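机器人的练习本:学习用的例子是怎样收集来的

2020年9月8日

电饭锅不需要学习。按下开关,它加热;到了温度,它停下。这些步骤是工程师事先写好的,每一次都一样。工厂里的很多机械臂也是这样工作的:零件总是放在同一个位置,手臂总是走同一条路线。

家里的情况不同。碗今天放在桌上,明天可能放在地上。碗有大有小,有的装了东西,有的没有。要是为每一种情况都写一条规则,规则会多得写不完。于是研究人员换了一种做法:让机器从例子里学。

本文介绍例子是什么,怎样收集,怎样检查,以及收集时容易出现哪些问题。文中的名词在第一次出现时会解释,文末还有一个小词表。

一、什么叫“例子”

你学写字的时候,老师会先写一遍,你看着写。老师写的那一遍就是示范。机器人学动作也需要示范,由人带着它把一件事从头做到尾,同时把过程记录下来。做完一遍,得到一条记录,这条记录就叫一个例子,也叫一条“示范数据”。

一条示范数据里通常有三类内容。

第一类是画面。摄像头每隔很短的时间拍一张,连起来就像一段视频。画面告诉计算机,当时周围有什么。

第二类是手臂的姿态。机械臂有好几个关节,每个关节里都有传感器,能测出自己转到了多少度。人的胳膊有肩、肘、腕,闭上眼睛也知道自己的胳膊是弯的还是直的。传感器给机械臂提供的就是这种信息。

第三类是动作指令,也就是操作员在那一刻让手臂往哪里走,让夹爪张开还是合拢。夹爪装在手臂的末端,作用相当于手指。

这三类内容必须对准时间。如果画面比指令晚了半秒,计算机就会以为,夹爪还没到碗边时就应该合拢。学出来的动作自然是错的。所以每一张画面、每一个角度、每一条指令后面都带着一个时间标记,整理数据时按标记对齐。

二、一次收集是怎样进行的

下面以Dosasitz项目为例。这个项目收集的是地面上的物品:碗、杯子、容器,还有不该去碰的东西,比如电器和电线。项目在Mumville的一间实验室里进行。

开始之前,工作人员先写一张任务单。任务单上只写一件事,例如“靠近粉色的碗,停在碗的旁边”。一张任务单不写两件事。两件事混在一起,出了错就很难查明是哪一件没有做好。

接着布置场地。物品放在地上,有的靠墙,有的放在中间。位置每做几次就要换一换,原因在第四节里说明。

然后检查设备。摄像头的镜头要擦干净,手臂的线缆要理顺,急停按钮要试按一次。急停按钮按下以后,手臂马上停止运动。无论是谁,只要觉得不对,都可以按,不必先问别人。

准备完毕,操作员开始遥控。遥控的方法有好几种:有的用手柄;有的用一只形状相同的小手臂,操作员掰动小手臂,大手臂跟着动。操作员的动作要平稳。忽快忽慢的示范,计算机也会照样学去。

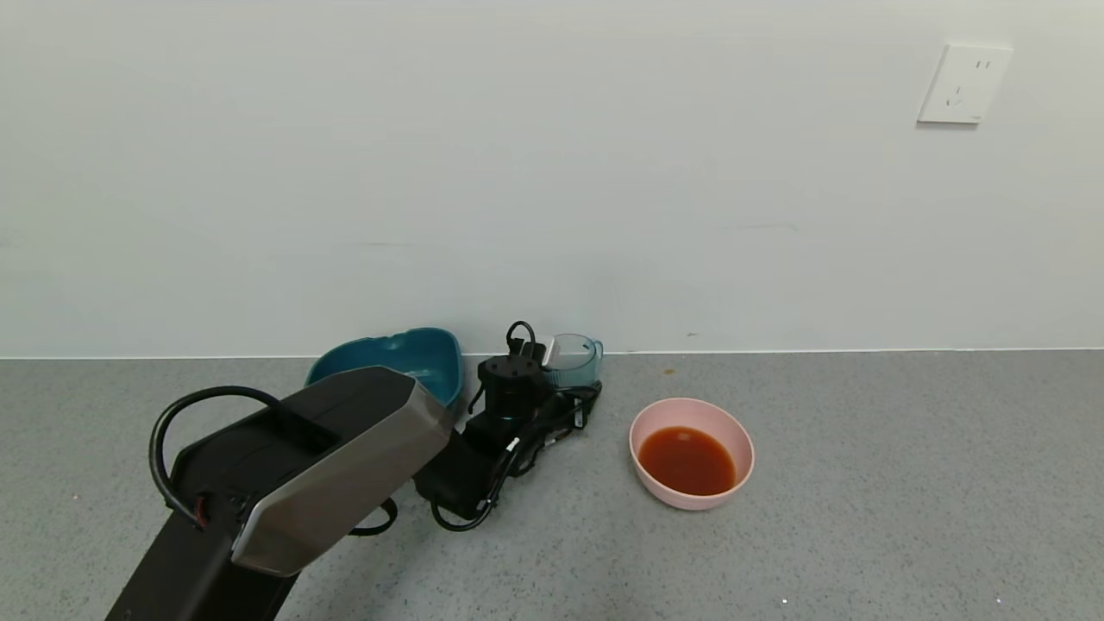 地面物品任务。左侧是机械臂和夹爪,靠墙放着青绿色的塑料碗和带电线的黑色设备,粉色的碗单独放在地面上。

三、计算机看到的和你看到的

看上面的图,你很快就能指出哪个是碗。计算机一开始做不到。在它那里,一张图是一大片小方格,每个方格有几个数字,用来表示颜色。碗的边缘在哪里,地面从哪里开始,这些都要从数字里学出来。

图中有几处,对计算机来说比较困难。

第一处是遮挡。夹爪挡住了青绿色碗的一部分,只露出碗的上沿和里面靠后的一块。你知道碗是圆的,可以在脑子里把看不见的部分补上。计算机要看过许多被挡住一部分的碗,才能学会这种补全。所以带遮挡的画面不能随便删掉。

第二处是半透明的物品。黑色设备旁边有一个浅青色的半透明容器,后面就是墙。透过半透明的东西能看到背后的颜色,它的边缘因此不太明显。这类物品需要更多的例子。

第三处是电线。碗的形状是固定的,今天是这样,明天还是这样。电线会弯,会绕,每次放下来都是一个新的样子。黑色设备的线散在地上,手臂自己的侧面也有一根粗线缆,弯成一个大弧。计算机得分清哪些黑色的线在地上,哪些是手臂自己身上的。

第四处是碗里的液体。粉色的碗里有橙红色的液体,表面有一小块淡淡的反光。反光的位置会随着灯光和摄像头的位置改变,液体本身却没有变。如果例子太少,计算机可能会把反光当成一件小东西。

液体还会影响动作。空碗可以移得快一些,装了液体的碗不行,一晃就可能洒出来。所以在这个项目的记录里,“碗里有没有东西”是必须填写的一项。

四、为什么要做很多遍

假设只收集了2个例子,两个例子里的碗都在右边。计算机可能会得出一条很奇怪的规律:往右走就对了。它并没有学会找碗。把碗换到左边,它还是往右走。

解决的办法是让例子有变化。换位置,换颜色,换大小,换灯光,有时还要换地面。碗一直在变,要做的事却没有变,计算机才有机会抓住不变的那一部分。

Dosasitz项目的第一轮收集了100条示范。检查以后,工作人员发现其中有42条的碗都放在靠墙的位置,中间的地面用得太少。第二轮就专门补上缺少的位置。两轮以后又继续收集了几个月,到1月结束时,总数达到2,000条。

数量多不等于一定好。把同一个位置的同一个动作重复一千遍,计算机得到的新信息很少。工作人员会画一张地面的方格图,每做一次,就在对应的格子里记一笔。哪些格子空着,下一次就把物品放到那里。这张图叫“覆盖图”。

五、失败的例子有用吗

操作员也会失手。夹爪可能碰歪了碗,也可能停得太远。这样的记录要不要留,得看用途。

如果计算机的学习方法是“照着做”,失败的记录不能混进示范里,否则它会把失误也学进去。如果学习方法需要比较好坏,失败的记录就有用,但是必须写清楚这一条是失败的。

还有一种情况很有价值:操作员先偏了一点,发现以后又纠正回来。机器人自己运动时也会偏,它需要知道偏了以后怎样回到正确的路线上。Dosasitz的记录表把这种情况单独列为一类,叫作“有纠正”。

六、给数据写标签

收集结束以后,电脑里存着许多记录,但是光有记录还不够,还要写明每一条的内容。这项工作叫“标注”。

标注员打开一条记录,从头看到尾,然后填表。表格里有这样几项:

任务名称
物品的种类和颜色
物品在哪个格子
容器里有没有液体
有没有被遮挡的物品
结果:成功、失败、有纠正

标注的规则要提前统一。比如青绿色,有人会写“绿”,有人会写“蓝”。两个词指的是同一个碗,计算机却会当成两种。项目因此有一张颜色表,表上没有的词不能用。

每条记录由两个人分别标注,互相不看对方的结果。两个人填的一样,就通过。不一样的,由第三个人重新看。比较常见的分歧是结果那一项:手臂停在碗的旁边,多近才算“旁边”?后来任务单里加了一条,夹爪与碗沿的距离不超过一只手掌的宽度,分歧就减少了。

七、学习和考试要分开

老师考试的时候,一般不会把练习册上的原题照搬过来,那样只能看出谁背得熟。检查机器人也是同样的道理。

所有的例子先分成两份。大的一份用来学习,叫“训练集”。小的一份收起来,学习时不给计算机看,叫“测试集”。学完以后再用测试集检查。

分的时候有一点要注意。同一次布置场地得到的几条记录非常相似,应该放在同一份里。要是一半放进训练集,一半放进测试集,考试就变得太容易,分数会偏高,不能说明机器人真的学会了。

测试集检查完,还要让手臂在真实的地面上试。在电脑里分数高,到了地面上不一定做得好。线缆的重量、关节的磨损、地面是否平整,都会造成差别。

八、安全和隐私

电和液体要保持距离。布置场地时,装液体的碗与带电线的设备之间必须留出空地。收集时,人站在手臂够不到的地方。手臂停止并且断开动力以后,才能走近去换物品。这些规定对大人同样有效。你在家里不要自己模仿带电的部分。

摄像头会拍下它前面的一切,所以收集前要检查有没有照片、信件、姓名牌之类的东西。如果有人走进了画面,需要本人同意才能保留,不同意就删除。保存的时间也有规定,到期要清理。

九、你可以做的小练习

这个练习不需要机器人,需要两个人、一个空碗、一张纸和一支笔。

在纸上画一张方格图,四行四列,代表你们面前的地面。一个人当“操作员”,另一个人当“手臂”。“手臂”闭上眼睛,伸出一只手。操作员只能说“向前”“向后”“向左”“向右”“向上”“向下”“停”。目标是让手停在碗的旁边,不碰到碗。

每做一次,在方格图上记下碗的位置,再写上结果:成功、失败或者有纠正。做完几次以后换一换角色。

然后看一看你们的方格图。哪些格子一次也没有用过?哪些格子总是失败?如果一台计算机只能从你们这张纸上学习,它在哪里会做得好,在哪里会做得不好?把答案写在方格图的背面。

小词表

示范:由人带着机器把一件事完整地做一遍。
夹爪:装在机械臂末端,用来夹取物品的部件。
关节:机械臂上可以转动的部分。
传感器:测量角度、距离、温度等信息的零件。
遥控:人在一段距离以外控制机器。
遮挡:一件东西挡住了另一件东西。
标注:给记录写上内容说明。
覆盖图:表示哪些位置已经收集过的方格图。
训练集:用来学习的那一份例子。
测试集:用来检查的那一份例子,学习时不使用。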